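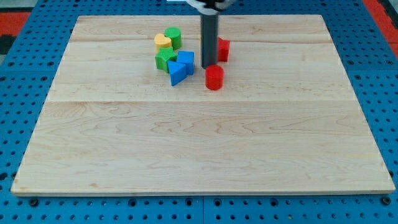

Mustedora 66 Countertop Food Warmer

The Mustedora 66 is a two-pan countertop warmer for cafes, hotel breakfast rooms and small buffet lines. It holds cooked food at serving temperature. It is not designed to cook food or to reheat it from cold.

Heating is by a sealed element under a shallow water bath. The unit can also be run dry for bread, pastries and foil-wrapped items, in which case the control should be set no higher than 6. Running dry at a higher setting trips the thermal cutout. To reset, switch off, let the unit cool and press the red button on the underside.

Specifications

Model: Mustedora 66
Power: 1000 W
Overall width: 674 mm
Supply: 120 V, single phase, grounded plug
Control: rotary thermostat, 1 to 9, with pilot light
Pan depth: up to 100 mm
Body: brushed stainless steel
Drain: front tap with locking lever
Feet: adjustable, non-slip

Pans and lids are sold separately. The well accepts two half-size pans side by side, or one full-size pan with the divider bar removed. Pans from other makers will fit if the rim is standard. Thin-rimmed pans tend to sit low and let steam out at the corners.

Placement

Leave 200 mm clear on all sides and keep the unit away from curtains and paper menus. The counter must be level - a tilt toward the back leaves water in the bath after draining. Do not place two units on one outlet.

Daily use

Fill the bath to the lower line with hot water. Set the control to 9 with lids on and wait for the pilot light to go out, then load the pans and turn down to between 5 and 7. Sauces and scrambled eggs do best at the lower end. Check the food with a probe thermometer during service. The numbers on the dial are reference marks and do not correspond to degrees.

Top up with hot water only. Cold water drops the bath temperature and the recovery time is long enough to matter at a busy breakfast.

Cleaning

Drain after each service once the water has cooled. Wipe the well with a soft cloth and mild detergent. In hard water areas, descale monthly with a citric acid solution and rinse twice. Chlorine cleaners will pit the steel and are excluded from the warranty, as is steel wool.

Changes from the previous model

Units shipped from March onward have the locking drain lever in place of the push tap. The new lever can be fitted to older units with the Darko adapter ring. The thermostat and element are unchanged and spare parts are interchangeable.

Ordering and service

The warmer is stocked at the Brilbridge warehouse and ships on a single carton. Spare elements, taps and feet are supplied by Dovhaniuk - quote the serial number from the rear plate. For volume orders contact Yae Morikawa in sales. Repair and warranty questions go to Braulio Sandoval in the service department, before 4 p.m.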